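공용 그릇, 색깔별로 다시 정리했습니다

지난 2월 소식지에서 알려드린 대로 Kettani 공용 주방의 플라스틱 그릇을 새로 분류했습니다. 찬장에 들어 있던 식기는 컵과 뚜껑까지 모두 377점이었고, 금이 가거나 짝이 맞지 않는 것을 빼고 나니 294점이 남았습니다. 뺀 것은 창고 입구 상자에 모아 두었습니다. 화분 받침 등으로 쓰실 분은 이달 말까지 가져가시면 됩니다.

그릇은 크기보다 색으로 먼저 나눕니다. 행사 때 상을 차리는 분들이 색 이름으로 찾는 경우가 많았기 때문입니다. 보라색과 주황색은 아래 칸, 연두색과 빨간색은 가운데 칸에 둡니다. 컵은 위 칸에 따로 세워 둡니다.

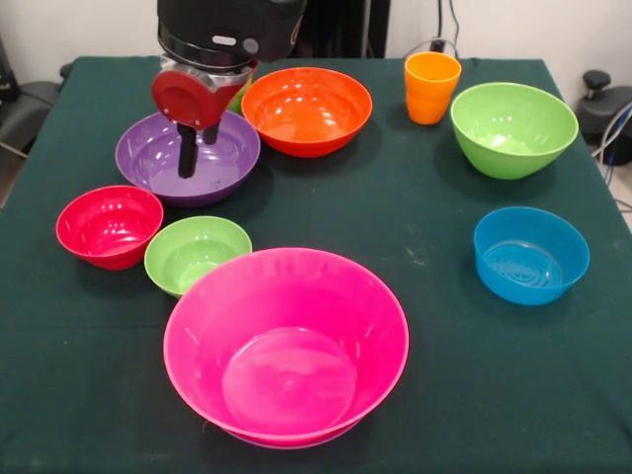 칸마다 색 스티커를 붙여 두었으니 설거지가 끝나면 스티커를 보고 넣어 주세요. 같은 색이라도 큰 그릇 위에 작은 그릇을 올려야 합니다. 반대로 쌓으면 문을 열 때 쏟아집니다. 물기가 남은 채로 겹쳐 두면 그릇끼리 붙어서 잘 빠지지 않으니 건조대에서 충분히 말린 뒤 넣어 주시기 바랍니다.

대여 세트의 구성도 바뀌었습니다. 예전에는 그릇만 묶어서 빌려드렸는데, 컵을 따로 찾는 분이 계속 있어 이번부터 컵을 함께 넣습니다. 분홍색 큰 그릇은 과일이나 샐러드를 한꺼번에 담을 때 쓰는 것으로, 수가 적어 한 세트에 하나만 들어갑니다.
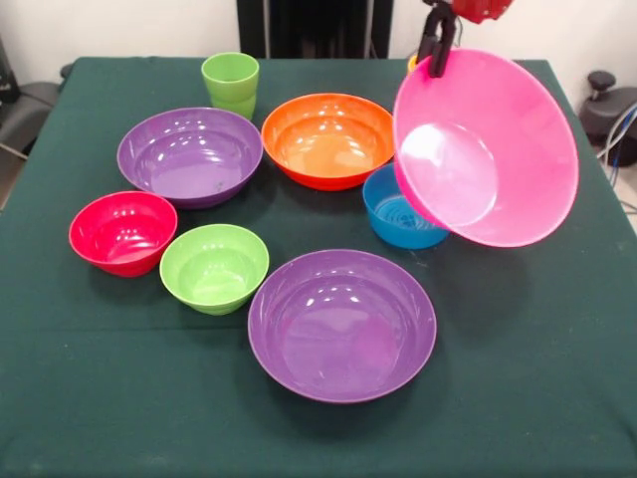 초록색 천을 깐 탁자 위의 그릇과 연두색 컵

대여료는 한 세트에 2,000원입니다. 신청서는 주방 문 옆 서류함에 있고, 쓰는 날 사흘 전까지 내시면 됩니다. 준비된 세트는 27개입니다. Trerncombe 강당에서 쓰실 경우에는 운반용 바구니도 같이 신청해 주세요. 바구니는 강당 쪽에 두지 말고 그릇과 함께 주방으로 돌려주셔야 합니다. 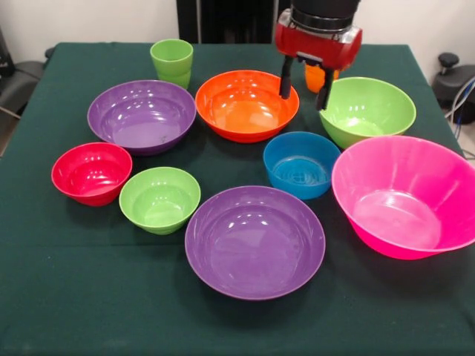

Jisgate 생활소식 제27호

반납할 때는 색이 섞여 있어도 괜찮지만 음식물은 반드시 헹궈 주세요. 카레나 김치 국물은 연두색 그릇에 특히 잘 배어듭니다. 물이 든 그릇은 베이킹소다를 푼 물에 하룻밤 담가 두었다가 부드러운 스펀지로 닦습니다. 철 수세미를 쓰면 안쪽에 흠집이 나고 그 자리에 다시 색이 뱁니다. 전자레인지에는 넣지 마세요.

탁자에 까는 짙은 초록색 천도 빌려드립니다. 보풀과 먼지가 잘 보이는 천이라 쓰고 나서는 밖에서 한 번 털고 접어 주시면 좋겠습니다. 세탁은 주방에서 하니 따로 빨아 오실 필요는 없습니다.

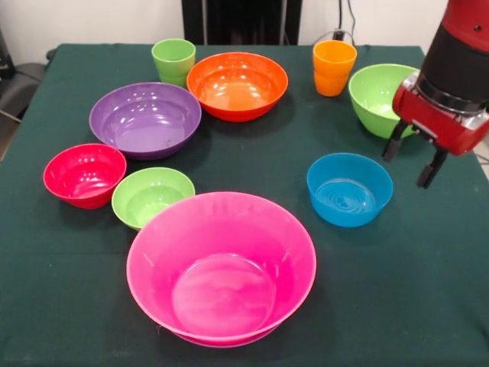 맨 앞이 분홍색 큰 그릇, 그 뒤로 연두색과 빨간색 그릇

모자라는 색은 Lirkar 매장에 같은 치수가 들어오는 대로 채울 예정입니다. 대여와 분실 신고는 주방 담당 Natanael Sales에게 해 주세요. 신고서 양식은 신청서와 같은 서류함에 있습니다.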